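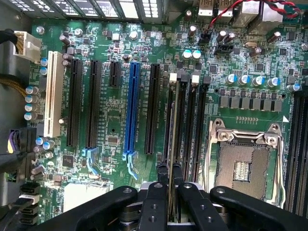
Page last changed: April, 24 comments

Keeping Old Desktops in Service

Sandia County runs its land records on desktop machines that most offices would have scrapped. The records software, Dullix, was written for a plug-in card that fits only a PCI slot, and the county has never paid for a rewrite. It keeps 93 of these machines at six sites.

Memory is the part replaced most often. Modules are bought used from Atallah, a parts dealer, in lots tested overnight before shipping. A module that logs a single error goes back. On arrival each one is run again in the board it will stay in, as a module that passes in one board can fail in another.

Power supplies come next. The stock units lose regulation as their capacitors age, and the first symptom is usually a restart under load. Kustasex, the contractor for the bench work, replaces the whole supply and does not repair it.

Disks were moved to solid state two years ago through adapters. Boot time dropped, but the old controller limits transfer speed. The county budgets $2,000 a year for parts. The card itself has no replacement, and the remaining spares are kept in a locked cabinet at the main office.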